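Gonero bread cell: fault 1151 and other disappointments

Frequently asked questions

What is fault 1151?
Tirine, the control software, has lost contact with the gripper. The arm still knows where its own joints are and can tell you so in great detail. It has no idea whether its fingers are open or shut.

What happened in October?
The gripper dropped off the network on the way to a pickup. The fingers kept their last position, closed. The arm carried on to the roll, went through the motion of grasping, traveled to the basket, and reported a successful delivery of nothing. It did this 26 times before anyone at Farnness looked up from lunch. The log from that run is spotless and we are still a little proud of it.

Why didn't it stop by itself?
The old setup treated a silent gripper as a happy gripper. If no error came back within the time limit, the step was marked done. Version notes describe this as "optimistic mode." It is now off, and the menu item for it is gone.

Was it the cable?
Yes. The short black one that plugs into the metal flange at the wrist. After 3200 cycles of bending the same way, one conductor broke inside the jacket. It looked fine from the outside, and it passed a continuity test as long as the arm was standing still.

How do I check mine?
Stop the program and hit the emergency stop. Look for flattening where the cable leaves the plug. Release the stop, put the arm in slow mode, and run the wrist sweep from the service menu while watching the gripper status from outside the marked area. If the light blinks out even once, replace the cable. Please don't wiggle the cable by hand with the arm powered. We know it's faster.

Can I just clear the fault and keep going?
You can clear it. Tirine now makes you wait 30 seconds and run an open-close test first. If 1151 comes back in the same shift, shut the cell down and open a ticket.

There are two arms. Does a fault on one stop the other?
It does now. In October it did not, and we'd like to move on to the next question.

Is it safe to reach in and straighten the bread?
After a full stop, yes. During a pause, no. A paused arm will resume when told to, and it has no opinion about your hand.

Was any bread harmed?
It's artificial. It has held up better than the cable. 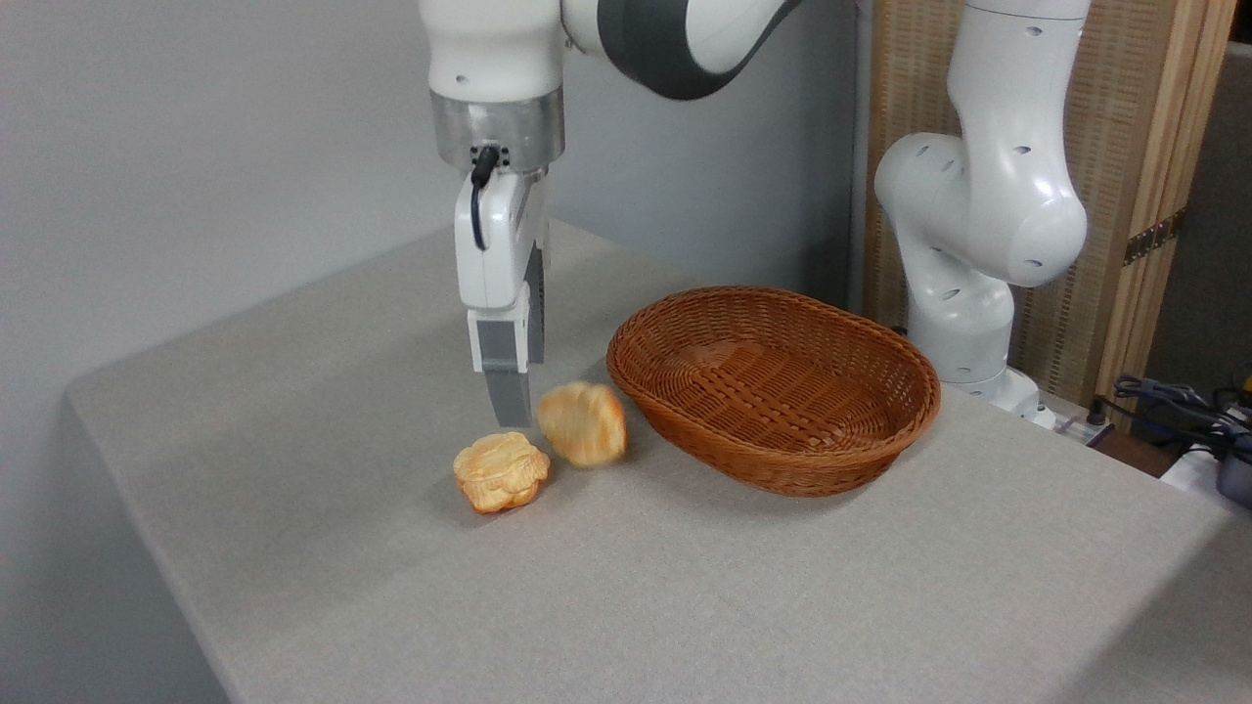

P. Srisuk
Cell Support Lead, Farnness

Looks after the Gonero cells and the spare cable drawer. Send tickets with the Tirine log attached, including the part where it says everything went well.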